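Saving and Reusing Plastic Bags and Sleeves Without Filling Up a Whole Drawer

My mother kept every bag that ever came into her kitchen, and I am my mother's daughter, so this page has been a long time coming. 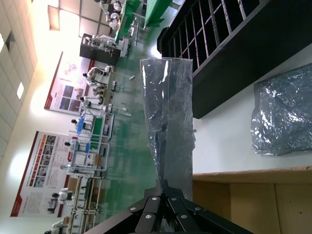
Katia Fabbri wrote in after my last page to say that she gave up on saving bags years ago, as hers always ended up sticky or smelling of onion, and did I have any way around that? I do, Katia, and it mostly comes down to being choosy at the start and patient with the drying.

What to keep

Clear sleeves from flowers, bread and greeting cards are the ones I reach for most. Bread bags are wonderful if you shake the crumbs out over the sink the minute the last slice is gone (wait a day and you'll forget, I always do). Anything that held raw meat or fish goes straight in the trash at my house, and so does anything with a hole in it, however small and however much I liked it.

Washing

Turn the bag inside out and swish it in warm water with a drop of dish soap. Don't use very hot water on thin plastic or it goes cloudy and limp. For onion smell, I put a spoonful of baking soda in the water and let the bag sit while I have my coffee, then rinse it twice. Garlic is harder. Garlic bags I keep for garlic!

Drying

Most people go wrong right here, and I did too for an embarrassingly long time. A bag put away damp will be musty by the end of the week, and it'll share that with its neighbors. Stand a wooden spoon in a heavy jar and drape the bag over it with the mouth hanging open, and leave it overnight. In a sticky August give it 2 nights. My friend Hằng Dương clips hers to a skirt hanger over the bathtub, and I'll admit hers dry faster than mine, though then of course you have bags over the bathtub.

Folding and putting away

Lay the bag flat, smooth the air out toward the open end with the side of your hand, fold it in thirds the long way and then roll it up from the bottom. A roll will stand on end in a shoebox and you can see what you have. Small ones in front, long ones at the back. When the box is full, it's full, and for every new bag one of the old ones has to go. That one rule has saved me more arguing with myself than all the others put together.

Good uses for the long, narrow ones

Knitting needles. A rolled-up calendar you can't bear to throw out. Celery, with the top left loose so it can breathe. Dried lavender stems, head down, so the little bits fall into the sleeve and not all over your closet shelf. I also slide one over a paintbrush when I'm stopping for lunch in the middle of a job, with a rubber band at the handle, and the brush stays soft until I get back to it. Don't leave it longer than the afternoon.

If the plastic is badly wrinkled, please don't iron it, even through a towel. I tried it once and spent an evening scraping the iron. Put the bag under a stack of cookbooks for 5 days and it will come out flat enough for wrapping a loaf.

Next time I'll get to twist ties and rubber bands, which I have far too many of. If you've found a way to get price sticker glue off thin plastic without tearing it, do write and tell me, for I've tried cooking oil and peanut butter and I'm not really happy with either one.

Last updated May 2, 2019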